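Can a machine tidy the workshop yet?

Trefor Morris has been mending clocks and small instruments since he left school, and for the past year he has also been lending his workbench habits to a robotics firm. Broviter, which rents two floors of a former mill built in 1873, pays him to show its engineers how a tidy bench is kept. I met him there in October, along with Fadime Öztürkmen, who leads the work on what the firm calls end-of-day jobs: wiping down, putting away, folding up.

I asked Öztürkmen first whether a robot could do those jobs now, in a real shop, with the staff gone home.

"Some of them, on some days," she said. "Putting boxes on a shelf, yes. Sweeping a flat floor, yes, you can buy that. Anything with cloth in it, I would not leave it alone overnight."

Cloth is most of what they work on. The team began with towels and moved on to dust sheets, aprons and tool rolls. Towels went well enough that they were tempted to stop there. In their last full set of trials the arm folded 88 per cent of them to a standard Öztürkmen was happy with. She would not give me a figure for tool rolls.

"It's lower," she said. "A towel is the same all over. A tool roll is stiff in one place and floppy in another, and there are things in it with points."

Morris thinks people who don't use tools for a living underrate the job. He told me he had watched the arm get a flap halfway over and lose it, again and again, for most of a morning.

"I do it without looking," he said. "You push the tools down, flap over, roll it, done. I couldn't have told you I pushed the tools down first until they asked me why I'd stopped."

That step is now part of the routine. If a handle is sticking out, the flap won't lie flat over it and the whole roll comes out fat at one end. The arm has to see the handle, decide it is too far out, and seat it before it touches the cloth. At present it does the seeing fairly well and the deciding badly.

Getting hold of the cloth is a separate problem. Two hard fingers have to close on one layer and leave the layer underneath. 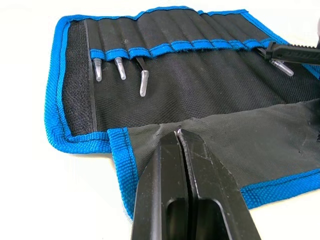
"A person feels that straight away," Öztürkmen said. "You rub it between your finger and thumb and you know if you've got one piece or two. We are mostly guessing from the camera and from how far the fingers closed."

They have tried softer fingertips, which gripped better but wore out quickly. They have tried going slower, which helped, though a roll that takes Morris a few seconds can take the arm around 3 minutes. Öztürkmen says speed is not her worry for now. An empty shop has all night.

I asked what she would sell today if somebody made her. A machine that clears a bench into trays, she said, and leaves the folding for the morning. A joinery business called Killix has asked for exactly that, and she expects to start a trial there after the winter.

And at home? She shook her head. A kitchen has more kinds of cloth in it than a workshop, and people leave things on top of it.

Morris was more hopeful than I expected. He reckons the arm is at the stage of an apprentice in the first month, slow and needing to be watched. I asked if he would let it put his own tools away.

"The old ones, yes," he said. "I'd want to be in the room."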